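Subject: Re: [brokwood-allotments] Water butts and the top tap

Poppy Cheetham wrote:
> Has anyone heard when the top tap is coming back on? I carried
> 8 cans up from Garside Lane last night and my arms have
> gone on strike.

Poppy,

The council says January, though it didn't say which one. Until then the bottom tap works if you kick the post first.

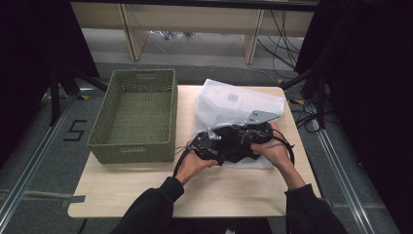 As for butts, the place on Lurkard Road has 60-gallon ones for £29, lid extra – a water butt without a lid being mainly a home for gnats. I can fit two in the car if someone else takes the dog.

Please don't run a hose across plot 8 again. The leeks have been through enough.

Prinda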